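Washing a fringed cushion cover without losing the fringe

2023-04-16

The Jellham cover finally went through a full wash cycle. I had been putting it off for 18 months. The label says hand wash only, which I ignored after reading the fiber content: a cotton shell with acrylic yarn for the tassels. Neither is delicate at low temperature. The risk is mechanical – long loose strands wrap around each other in the drum, and the twist unravels from the cut end upward.

Procedure, for reference:

Remove the insert. Close the zipper all the way, or the teeth will find the yarn. Turn the cover inside out and put it in a fine mesh bag, one cover per bag. Use the wool program, cold, with spin at the lowest setting. I used half a cap of Kitbridge liquid and no softener. Softener makes the strands lie flat and they never quite recover.

Dry it flat on a towel, right side out, for 2 days. Hanging it by one edge stretches the seam on that side. I did this with the old Starnside cover last July and it has been a parallelogram ever since.

Once the cover is dry, comb the tassels with a wide-tooth comb, starting at the tips. Expect some shedding. I lost seven strands, all from one tuft, and trimmed the stragglers to match. The black stitches did not bleed. I had tested one beforehand with a damp white cloth pressed on it for a few minutes, and would do so again with any dark thread on a pale ground.

Refitting the insert takes longer than it should. Fold it in half lengthwise, push the folded end into the far corner, then let it open and work the near corners in by hand. Pull the zipper with the fabric held flat on both sides of it. The insert is a MacKinnon feather blend, slightly oversized, and it fills the corners better than the foam one did.

The gray cover is next. It has no fringe and should be uneventful.

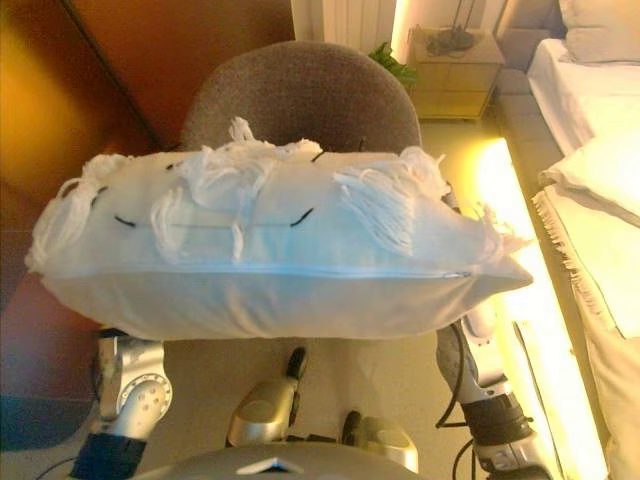

The fringed cushion, zipper along the lower front seam, with the black stitching across the front.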